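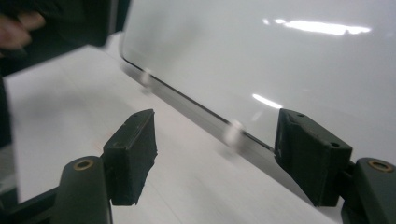
According to Teodora Kadrić, the pads let go of a panel with no warning light at all, and the old edition of this guide told her only to "check grip". The section below replaces that page.

6. Panel slips or drops during gripping

Applies to the Brannigan hand-held gripper used with glossy sheet panels. Fault code 2745 may show in the log, but a slow slip does not always set it.

CAUTION: Do not try to catch a falling panel. Let it drop and keep your feet clear of the table.

CAUTION: Keep your free hand away from the fingers until the power switch is off.

6.1 Make safe
1. Stop closing the fingers.
2. If a panel is held, lower it on to the table and support it before you open the fingers.
3. Switch off and unplug the battery lead.

6.2 Check the pads
1. Wipe both black pads with a dry, lint-free cloth. Do not use polish or glass cleaner.
2. Look at the flat gripping faces. Light scuffing is normal. Change the pads if a face is torn, shiny or lifting from its finger.
3. Always change the pads as a pair.

Note: Dust on one pad is enough to let a glossy face slide.

6.3 Check the fingers
1. Push each finger gently from side to side. Any play means a loose fixing.
2. Look at the brass-coloured threaded inserts. If one turns or stands proud of the plastic, take the gripper out of use and send the finger to Windau for repair. Do not glue it.

6.4 Test
1. Plug in the battery lead and switch on.
2. Stand a scrap panel on edge, on its spacers.
3. Close the fingers, lift slightly and hold.
4. If the panel moves between the pads, go back to 6.2. After 2 failed tests, tag the gripper and enter it in the fault book.

Note: Pads are due for changing every 700 grips, even if they look sound.

Revised 15 Dec 2021, M. Pešek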